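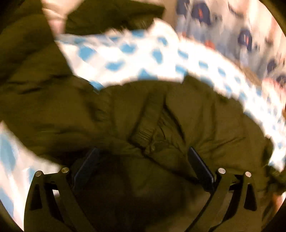

Ticket 292 – Heat pump dryer stops mid-cycle, drain fault shown
Status: Closed
Priority: Normal
Site: Skoladari, shared laundry room, ground floor
Unit: Dryer 2 (Stistance, condensing, stacked over washer 2)
Assigned to: Jarosław Kaczmarczyk

Reported fault

Dryer 2 stops partway through the synthetics programme. Display shows the drain symbol and the drum light stays on. The cycle cannot be resumed until the door has been opened and closed. Resident reports that cotton programmes sometimes finish. Dryer 1, same model, fitted at the same time, is not affected.

Initial checks

Water tank: not used on this unit. Condensate goes by hose to the standpipe shared with washer 2.
Lint filter, door: clean.
Lint filter, base: light felt on the inner mesh. Washed and refitted.
Drain hose: no kinks visible from the front.
Power supply: normal. No trips recorded at the board.

Ran synthetics with a mixed load of jackets and bed linen. Stopped after 76 minutes with the drain symbol. Fault reproduced.

Log, first visit

Removed the plinth and the pump cover. The sump was full to the lip and the float was up, so the machine is right to stop. The question is why the water is not leaving.

Pump runs when driven from the service menu. Tone is even, no rattle. Level in the sump dropped slowly, then came back up when the pump was switched off. That points to water returning from the hose.

Disconnected the hose at the machine end and ran it into a bucket at floor level. Sump emptied at once. Pump is good. Hose reconnected.

Asked Krawczyk for the fitting sheet. It gives a maximum lift for the drain hose but says nothing on sharing a standpipe.

Log, second visit

Unstacked the dryer with help and followed the hose behind the machines. Two findings:

1. The hose had been pushed well down the standpipe, past the washer hose. When washer 2 empties, the level in the pipe rises above the end of the dryer hose and some of it runs back.

2. The non-return valve at the pump outlet was held open by a plug of lint and one small plastic toggle of the type used on jacket cords.

Either finding could explain part of the fault. The valve alone would let the hose contents fall back after each pump run. With the hose end under water as well, the sump could fill from the washer, which fits the reports that the fault comes and goes.

Comment, Drituslow helpdesk

Please confirm whether the control board should still be replaced. One is on order under part line 154.

Reply, J. Kaczmarczyk

No. Board reads the float correctly and the stop is a proper response. Cancel the line. Please send one non-return valve instead – the old one closes again after cleaning but the flap has a nick on one side.

Log, third visit

Fitted new non-return valve. Raised the dryer hose and clipped it above the washer hose with an air gap. Cleaned the sump and float chamber.

Test 1: synthetics, full load, washer 2 idle. Completed.
Test 2: synthetics, full load, washer 2 emptying during the cycle. Completed, sump level normal.
Test 3: cotton, half load. Completed.

Checked dryer 1 while on site. Its hose was already clipped high. No work done.

Follow-up

Resident used the machine on Saturday for two loads and reported no stops. Notice added by the door asking users to fasten cord toggles and empty pockets. Base filter to be washed monthly, next check in December.

Board order cancelled, confirmed by Drituslow. Ticket closed.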